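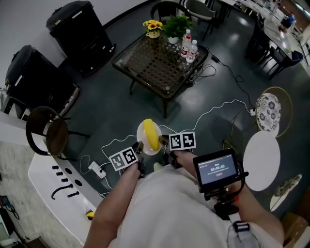
Before you start on cables, clear the floor as far as you can, and I do mean the floor, as the table can wait. I wrote this part of the guide after setting up the shared room at Sotton, where I did it all in the wrong order and had to go back to the beginning. Look at how the white leads wander over the green floor there, looping past the little plate on their way to the power strip, and you'll see what we're going to sort out in this section (the plants can stay where they are, I'm fond of the sunflowers).

4 min read

Section 3: Leads, seats and the coffee table

1. Switch the power strip off at the wall and unplug everything from it. Yes, everything, even the charger you think you'll need in a minute!

2. Pick up anything sitting among the leads. Plates, fruit, chargers, the lot. I put mine on one of the long tables and dealt with them later.

3. Stack the stools to one side if yours stack. If they don't, line them up by a wall with the cushions on top.

4. Lay each lead out straight, one at a time, and put a bit of masking tape at both ends with a name on it. I write "lamp" or "fan" and leave it at that.

5. Run the leads along the skirting and clip them every 18 cm. Go round the room, even if straight across is shorter.

Note: a glossy floor shows every scrap of old tape. Warm soapy water and a soft cloth will shift it, but keep the cloth well away from the strip.

Caution: never run a lead under a chair leg or a rug. And don't coil up the spare tightly while it's in use, it can get hot.

6. Move the coffee table last, with two people. Take the pots and bottles off first, lift by the frame and never by the glass.

7. Put the seats back, sit in each one, and check your feet don't find a cable. Then switch on.

If a lead won't reach, move the lamp. Please don't plug one strip into another.

82 shares · 3 comments

Carys Gwynne: Did ours on Sunday, the tape labels are a godsend. Ran out of clips halfway round though.

Shinji Matsuda: Do the stick-on clips hold on painted skirting? Mine keep dropping off.

Sabina Samarakoon: @Shinji wipe the paint down first and leave them overnight before you put a lead in. Worked for me!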